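Blog > Football > Women's game

A player of the year vote I can get behind

Jun 8, 2019

I voted! First time ever, and I've been going to Hunder matches since I was small enough to be lifted over the turnstile. The club does its player of the year by paper slip and by email, and I did mine on paper at the ground because I like the little box.

My vote went to Kevser Tuncer, and I'd have given it to her twice if they'd let me. She finished with 11 goals from midfield, and half of those she had no right to be anywhere near. The one away to Gurnen in February is the one everybody talks about (volley, left foot, horizontal rain), but my favourite was the scruffy one at home against Griltine, where she lost the ball, won it back, fell over and still got a toe to it before the keeper did.
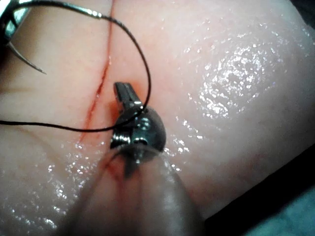
What I love most is how much she talks. I stand near the halfway line and you can hear her the whole game, telling the full-backs where to go, telling the ref what she thinks, saying well done to whoever has just hoofed it into the car park. Young Özkan on the right looked scared stiff in the autumn and by spring she was taking people on for fun. I put a lot of that down to Tuncer shouting "again, go again!" every time she lost it.

The other name on everyone's lips is our goalkeeper, and fair enough, she was brilliant at Gurnen and saved 2 penalties over the season. My brother voted for her and we argued about it all the way home. He says keepers never win these things. I said he should have bought a round and I might have been swayed.

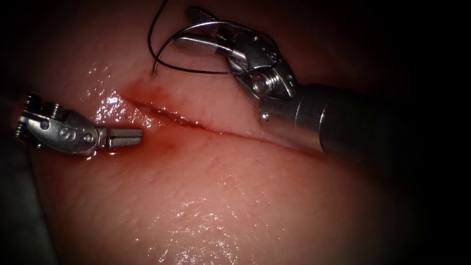 And the crowds! We had 935 for the last home game, on a grey afternoon with the men's side playing on telly at the same time. I remember when you could pick your own bench. The derby next season is being moved to the big ground, which holds up to 4000, and I really think we could make a decent dent in it. I've already told everyone at work. Two of them have said yes and one has said "we'll see", so I'm counting her as well.

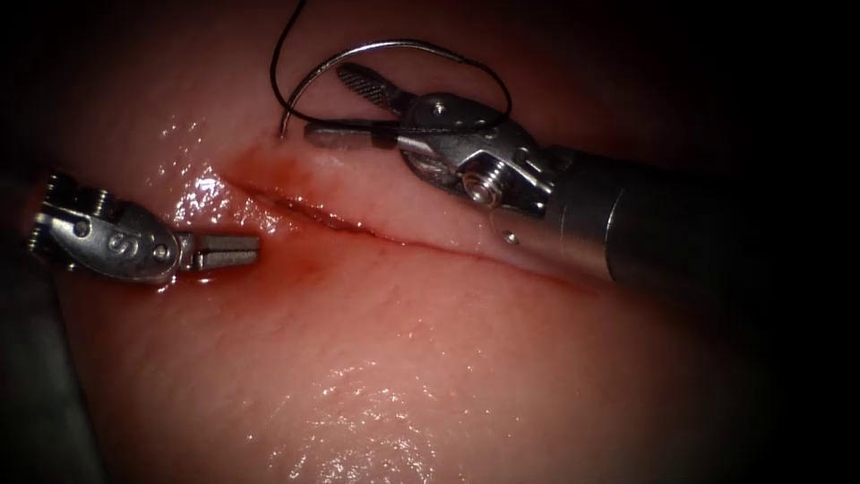

Voting closes at the end of the month and they read out the winner at the summer barbecue, same as last year, by the tea hut. If you've still got your slip, use it, and if you've lost it they've got spares behind the bar. Tuncer, number eight, spelt with a c!

14 comments
Shared 6 times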